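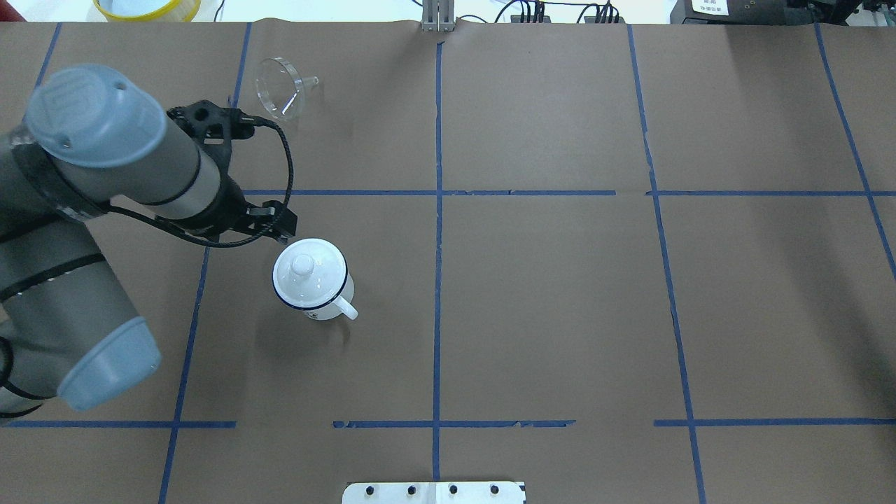
I have now changed the water recipe for the morning coffee four times since March, and the notes are spread across two notebooks and the back of a gas bill. What follows is the tidy version, mostly so that I can find it again.

Our tap water at Stungate is hard. The test strips put it off the end of their scale, and the drop kit gives a carbonate hardness of 140 mg per litre before anything is done to it. Coffee made with it tastes flat and slightly chalky, and the kettle needs descaling every fortnight. The jug filter brings the figure down when the cartridge is new, but it drifts upwards over the weeks, so I was never comparing like with like.

The present method starts from deionised water and adds two things: bicarbonate of soda for buffer and Epsom salts for magnesium. Each is made up as a concentrate in its own bottle. Do not combine the concentrates in one bottle to save room. Mine went cloudy overnight and left a fine white layer at the bottom, and from then on I had no idea what I was dosing.

The target is 40 mg per litre of buffer, expressed as calcium carbonate. That is the figure Marietjie Adams gave me, and I spent most of the spring trying to improve on it. Going lower made the light roasts sharp in a way I did not enjoy. Going higher suited the darker Mansilla beans but dulled everything else. I have gone back to her number.

Weighing is the awkward part. Kitchen scales that read to the nearest gram are no use for the bicarbonate. I make a full litre of concentrate at a time, which keeps the amount of powder large enough for a cheap pocket scale to read properly, and then dose the concentrate by syringe. Rinse the syringe between bottles. Label the bottles on the side as well as the lid - lids get swapped.

Keegan Ellery asked in the comments last time whether the type of magnesium salt matters. I have only tried the sulphate. Magnesium chloride is supposed to give a rounder taste, but it takes up moisture from the air so readily that the weight on the packet means little once it has been open for a while. If anyone has used it for more than a month I would like to see figures.

Grind setting, for the record: two clicks finer than I used with tap water, same dose, same pouring time. The Torkelwood kettle has been clean since the change, apart from one brown spot near the spout that was there before.

Still to do: repeat the hardness test with a fresh reagent bottle, and try the same recipe for tea. Friederike Ackermann says it will be too soft for a strong breakfast blend and wants calcium in it. She may be right. I have ordered a small bag of calcium chloride and will write up the result once I have drunk enough of it.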